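2018-03-10

Set up on the slatted table before the others were in. Task for the day is the processor swap on the Warkater job: teach the arm by demonstration, no scripted waypoints. Narendra Grewal wants demonstrations from two people so the model doesn't pick up one person's habits. I took the first block, Kulap Ruangrit the second. 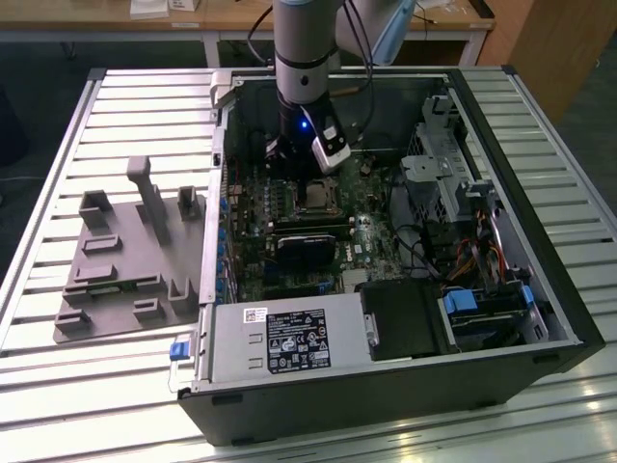
Joystick gain was still at the January setting, far too high for socket work. I cut it and the small corrections became possible. Lag on the remote link was fine until Kulap opened the log viewer on the same machine, then it stuttered. Log viewer now lives on the Bunnag laptop.

My block came to 13 attempts, 10 kept. Of the 3 thrown out, 2 were pauses where I let go of the stick to think. The pauses look harmless on replay, but the model learns them as part of the task and will sit there too. The last was a bad grip and I stopped it myself.

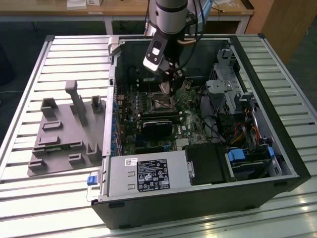
Hand guiding versus remote control came up again. Hand guiding is quicker to learn and gives a better feel for contact, but my arm ends up in view of the fixed camera and the sag from my own weight gets into the recorded path. For anything at the height where the fingers hover just over the bare socket, I prefer remote. A slow vertical approach is easy to hold on the stick and hard to hold by hand. Narendra disagrees and wants a block of each from the Drenivley setup before he signs off. Fair enough.

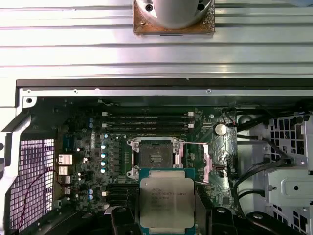 Does the operator have to look at the wrist view the whole time? Only for the last part of the approach; for the long moves I use the fixed view and check the wrist view before going down.

Kulap's block went slower and cleaner than mine. She lines up the rotation high above the board and then doesn't touch it again – I keep adjusting on the way down, and it shows as a wobble in the traces. Told her to write down her sequence so I can copy it. 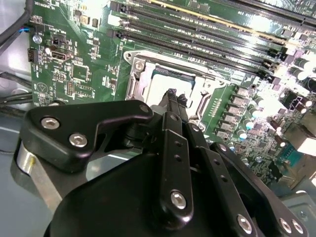 Wrist view, fingertips at the retention frame, processor in the socket.

Files copied to the Narkenis drive, labels checked against the paper sheet. One mismatch, mine, fixed. Still to do: trim the idle time at the start of each recording and ask Narendra which gripper force he wants logged, commanded or measured.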